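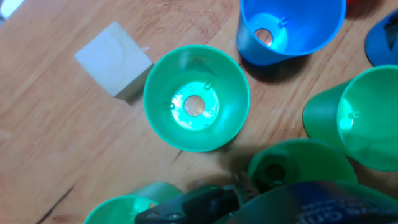

Store > Audio & Video > Marriage and Family > The Long Table

The Long Table is a four-session audio course for couples who still love each other and would like to get through dinner without discussing the gutters. It was recorded live at the Lotness retreat weekend in February, before 2,000 people, 1,970 of whom had come on purpose – the rest were looking for the boat show. Session two is the one everybody writes to us about. You clear off a table, set out plastic cups in two colors, green and blue will do nicely, and take turns moving one for every thing you have been meaning to thank the other person for. It's harder than it sounds, and the blue side usually sulks.

The set has 4 CDs and a 28-page workbook with Scripture readings, space for notes, and a prayer for the drive home. Cups not included. The Chiang edition has the same talks in larger print, with fewer golf stories.

Published by Nellico and shipped by Fikent. Revised July 2020. Churches ordering for a group should buy one workbook per person, as couples who share tend to need session three early.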